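# Unit 3: Receiving the Family and Opening the File 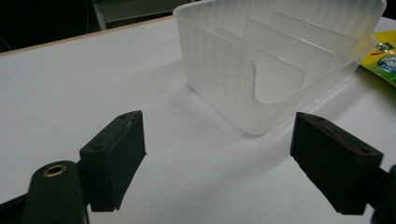 *Desktop organizer with two upright dividers.*

**Instructor:** Randa Hijazi
**Required reading:** Course manual, section 4

## Purpose

This unit covers the arrangement conference, from the first telephone call to the signing of the statement of goods and services. Students should be able to conduct a conference under supervision by the end of the term.

## 3.1 The first call

The person who answers records the caller's name, relationship to the deceased, and the place of death. Questions of price are answered when asked, by telephone as well as in person. Do not press the caller to choose a form of disposition during this call.

## 3.2 Who may authorize

The right to control disposition is set by state law. A written directive or appointed agent often comes first, followed by the spouse and then the adult children. Where relatives of equal standing disagree, work stops on any step that cannot be undone - cremation above all - until the matter is settled in writing.

## 3.3 Conduct of the conference

- Offer the General Price List before discussing arrangements.
- Use the name the family uses for the deceased.
- Read spellings and dates back aloud.
- Allow silence. Students tend to fill it too soon.

## Case for discussion

The Lendby file: two daughters, one living abroad, and no written directive. The elder asks for cremation within the week. Prepare one page on how you would proceed.

## Assessment

The supervised role-play is led by Nour Sfeir. The passing mark is 80. Students who miss it may repeat the exercise once, in March.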